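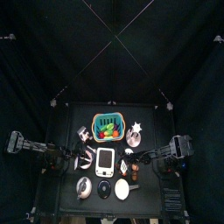

The two-arm table at the Tultley lab, with the kitchen set laid out.

Visit to the Tultley lab, April 15, 2023

Five of us from the automation group made the trip. Elin Morris met us at the door and took us straight to the manipulation room, where the group studies how a policy trained on teleoperated runs copes when the objects are moved.

The station is a black table inside a dark fabric enclosure, with an arm on each side. Themba Hendricks said the fabric was put up last September after results kept changing with the light from the windows. The task set that day was kitchen work: a basket of toy vegetables and fruit, a kitchen scale, a kettle, a frying pan, a lid and some smaller pieces.

The method is simple to explain. An operator drives both arms through a task and the joint positions and camera views are recorded. The group collected 293 runs this way. In the first 182 everything started from fixed positions. For the rest, the operator shifted the objects before each run, following a printed list.

They then trained one policy on the fixed runs only and one on the full set, and gave each 30 trials with the objects in new places. The fixed policy finished 8. Mabli Pumphrey would not give us the number for the other one, as the paper is still under review, but said it was clearly higher. I asked if the gain came from having more runs in total. She said they are training a third policy on a matched number to check that.

Prys Llewellyn asked about handovers between the arms. Those are still weak, mostly with small round objects.

Slides are with Ffion Kemeys if anyone wants them. Parking is behind the Jarman building, and you need to sign in first.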